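An Afternoon at the Mistside Open Day

Posted 2024-05-14

I went to the Mistside open day because the registration page promised sandwiches and robots, in that order. The sandwiches were gone by the time I found the right building (Mistside has 2 entrances and a sign that points cheerfully at the wrong one). The robots were still there, along with the people who teach them to do housework, and I had the whole afternoon.
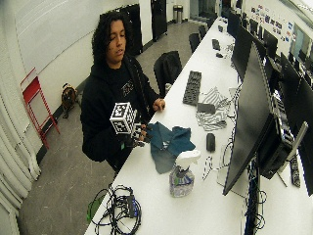
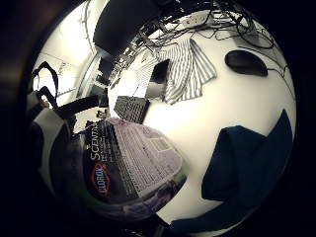
The first stop on the tour was the manipulation lab, a long skinny room you walk down the way you walk down an airplane aisle, apologizing. I had expected something on a pedestal with a spotlight on it. The research here is about ordinary household stuff: wiping, folding, putting things back where they came from. Getting a machine to do any of it starts with a great deal of a person doing it first, with cameras and sensors paying attention. The table had the look of my kitchen on a Saturday morning, if my kitchen had a row of monitors in it. There was a striped cloth in a heap by a computer mouse, a Clorox Scentiva package, a spray bottle, and enough black cable to tie up a small boat. I felt underqualified for robotics when I walked in and overqualified about four minutes later.

Our guide was Syahrul Purba, who is in his third year there and has clearly given this talk before to people who ask whether the robot can do laundry. A man in a golf visor asked whether the robot could do laundry. Syahrul said it could do part of a towel. He said this with real pride, and after the next twenty minutes I understood why.

Cloth, I learned, is a nightmare. A mug is a mug whichever way you set it down. A dish towel has a new shape every time you let go of it, and the corner you need is always underneath. The project is called Brudomier, a name whose origin three different people explained to me in three different ways, and its goal is a single system that can clear and wipe a table it has never seen. They have collected 1593 recorded demonstrations so far. I asked how many they needed. Syahrul said that the original plan had been 1000, and then he looked out over our heads for a while.

Then came the live demo. The arm was in the room next door, bolted to a bench, with a strip of yellow tape on the floor that we were asked to stay behind. It had a folded towel, a plastic bowl and a sponge to deal with. It picked up the sponge on the first try and got a round of applause it did nothing to acknowledge. It put the sponge in the bowl. More applause. Then it turned to the towel, lowered itself with great dignity, and closed its fingers on a patch of air an inch to the left.

It did this again. A little girl in front of me said "almost" in exactly the voice my mother used when I was learning to parallel park. On the third go it caught an edge, dragged the towel across the bench, and let go of it on top of the bowl. Syahrul said that counted. I have used the same standard at home for years, so I wasn't going to argue.

During the reset I got to try the teaching side myself. They hand you a gripper, a thing like a pair of salad tongs that has been to graduate school, and you pick objects up with it while it records what you do. I was told to move naturally. Try moving naturally with a stranger holding a clipboard next to you. I picked up a washcloth, dropped it, picked it up again, folded it into something like an envelope, and was thanked very politely. I asked whether mine would go into the collection. "We have a folder for visitors," Syahrul said, and I've decided not to think about that folder any further.

The second half of the tour was the industry hall, where a few companies had set up booths. Pillai makes soft fingertips for grippers, and they let you squeeze one. It feels like a gummy bear that has been left in a car. Their rep had a bowl of grapes and a gripper that could move them one by one from the bowl to a plate, and I'm sorry to say I watched the entire bowl get moved. It's the most relaxed I've been since December. When it was done she poured them back into the bowl and started over, and I stayed for a few of those, too.

Tustel was across the aisle with a warehouse robot the size of a chest freezer. It drives up to a shelf, thinks, and drives away with the shelf. There was a very loud video. The robot itself was switched off for most of my visit while someone lay on the floor next to it with a flashlight, saying "huh" at intervals. I tried to come back later for the working version, but by then there were two people on the floor.

Some practical notes if you're going next time. Park in the lot behind the gym, not the one on the map, which is full of faculty by breakfast. Wear a sweater if you run cold. The lab tours fill up and the sign-up sheet is at the welcome desk, under the other sign-up sheet, which is for a raffle. (I am now entered in a raffle.) Kids seemed to do fine, although the talk on contact sensing lost everyone under ten and a fair number of us over forty. The talk was in the big auditorium, had forty slides, and one of them was a joke. I believe it was slide thirty-one.

If you only have an hour, skip the talk and go straight to the manipulation lab, then the grapes. Ask questions in the lab. The students there were happy to talk about what goes wrong, and what goes wrong is the interesting part. One of them spent ten minutes telling me why stripes help in some situations and cause terrible trouble in others, and I have since looked at my own dish towels with a certain suspicion.

On the way out I passed the demo room again. The girl from before was back at the yellow tape with her father, and the arm was lining up over the towel. I waited by the door with my coat on for one more try. It got the corner this time, held it up in the air, and stayed like that until somebody walked over and took the towel from it.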